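Wuken Compact Toaster Oven -- nine months on

Reviewed by Petronella Nel, 2018-12-08

I bought the Wuken in March, when our old wall oven finally gave up and the quote to replace the element came in at $418. The new one cost me $74 on special at Dratorton, and I told my husband it would tide us over until we could organise something proper. We still haven't organised something proper, so I suppose you could say the review starts there.

I should tell you what sort of cook I am, so you can decide whether to listen to me. There are two of us at home most of the week and four on the weekends when the grandkids come. I make a lot of toast, cheese on toast, scones, small trays of roast veggies, and a banana loaf when the bananas have gone past it. I don't do soufflés. If you're after a review that measures browning with a colour chart, my neighbour Anathi Pillay owns the dearer Anach model and is far more scientific than I am -- she put an oven thermometer in hers the day she brought it home.

She put it in mine as well, mind you. We set the dial to 180 and it settled a bit hot, enough that I now turn everything down a notch and check it early. Once you know that, it's a very agreeable little oven. Scones come up beautifully, golden on top and properly cooked in the middle, and they take two minutes less than my recipe says. Pumpkin goes lovely and sticky at the edges. My banana loaf did catch along the back the first time, so I turn the tin around halfway through and lay a bit of foil over the top for the last stretch, and it's been fine ever since.

Toast is where I have to be a little bit unkind. It does toast bread, and it does it evenly enough, but it takes its sweet time about it, and the first side is always darker than the second. I gave it a fair go for a fortnight and then got the ordinary toaster back out of the cupboard. For cheese on toast, though, or a crumpet with something melting on it, or leftover pizza (which comes out crisp underneath, just the way I like it), the toaster oven wins every time. We've ended up keeping both and I don't feel the least bit guilty.

The controls couldn't be simpler. You've got one knob for the heat and one for the time, and a little bell that goes when it's finished. I was glad not to have a screen. The printing beside the numbers is small, and I do have to put my glasses on to read it, but after a month or so your hand knows where to go. The timer is a touch vague under five minutes. I wind it past ten and then bring it back to where I want it, a trick my mum used on her old one, and that seems to settle it down.

Cleaning is middling. The crumb tray slides out from the bottom and goes in the sink, no fuss at all. The glass is another matter. Fat finds its way up into the corners where the door meets its surround, and I've been at it with bicarb and an old toothbrush more often than I'd like. The rack is a good solid one and hasn't bent. The tray that comes in the box is thin and makes a terrific bang when it heats up, so I gave it to my husband for his seedlings and bought a heavier one by Erdős, which fits with a finger's width to spare. 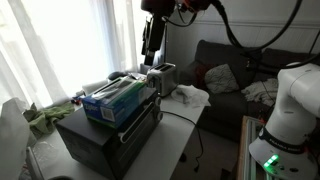 Bench space is the thing I'd ask you to think hardest about before you buy. We had ours on the kitchen counter to begin with, between the kettle and the bread bin, and I was forever shuffling things along to get at the door. If you've got a separate table you can give over to it, do, and put it near the edge so the door has room. Ours is the black one, and I do like the long white handle across the front, which is easy to get hold of in an oven mitt. The flat top is a temptation, I'll admit. A box of Ziploc bags sits up there very nicely while everything's switched off, but please take it down before you turn the oven on, and the same goes for tea towels and paper towel. The top gets properly hot and stays that way for a good while after the bell.

Do check the cord as well. Mine reached the power point without an extension lead, though Anathi's didn't, and she had to rearrange half her kitchen.

As for the other sizes, Dratorton also had the bigger Wuken, which takes a whole chook. I was tempted. My daughter-in-law has it and says it's marvellous, but it's a great heavy thing to shift when you want to wipe underneath, and for the two of us I'd be heating a lot of empty air. If you regularly feed four or more I'd go up a size. I manage on weekends by doing things in two lots and keeping the first lot warm under foil, and the kids have never complained.

Would I buy it again? For $74, yes, I would, and I'd buy the better tray at the same time. I'd knock a star off for the slow toast and half a star for that fiddly glass, which leaves it at three and a half out of five. My husband says four, but then he doesn't clean it.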